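Section 4. Loss of grip and finger contact during two-arm fabric handling

Applies to: Odex two-arm folding cell with Tiden finger sets, controller software release 3.

4.1 General

This section describes the fault shown on the panel as "Grip conflict". It occurs when one arm closes on a fold while the other arm is moving in to take the same piece of cloth. Thin fabric with a hem or satin-like trim is most often affected -- the trim slides between the finger pads and the controller reads the change in finger gap as a lost grip.

CAUTION: Do not pull cloth out of a closed gripper by hand. The fingers may close again without warning while the drive is live.

4.2 Stopping the cell

1. Press HOLD on the panel. Both arms stop and keep their present grip.
2. Wait until the amber lamp is steady.
3. Turn the key switch to SERVICE and remove the key. The person working inside the guard must keep it.
4. Look at both grippers and the fold between them before moving either arm. Record which arm is in contact with the cloth.

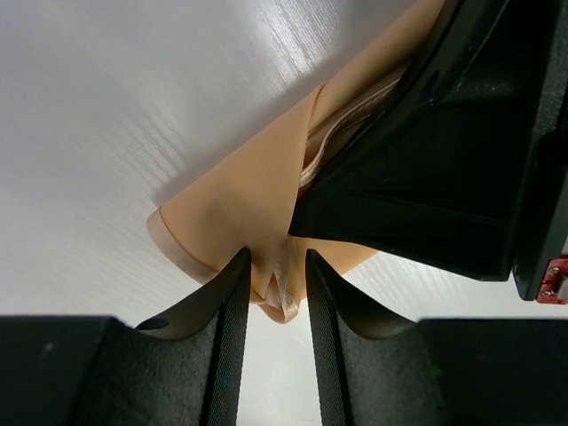

According to Sproģis, step 4 is the one most often left out on the night shift, and the cell is then restarted with one arm still holding the fold. Sproģis asks that the key stay out until the record has been signed.

4.3 Releasing the cloth

1. Select the arm to be withdrawn. Where one arm is gripping and the other is only approaching, withdraw the approaching arm first.
2. Set jog speed to 3 per cent.
3. Jog the selected arm back by 75 mm along its own approach line. Do not lift it while any cloth lies over a finger tip.
4. Support the cloth from outside the finger gap and open the remaining gripper from the panel.
5. Check the finger pads for loose thread. Clean them with a dry brush only.

Note: If the trim has been drawn into the ridges of a pad, replace the pad. Order from Zedum under part 320.

4.4 Return to service

Run the empty cycle once with the guard closed. If "Grip conflict" appears again with no cloth loaded, leave the cell in SERVICE and carry out the finger alignment check in Section 5.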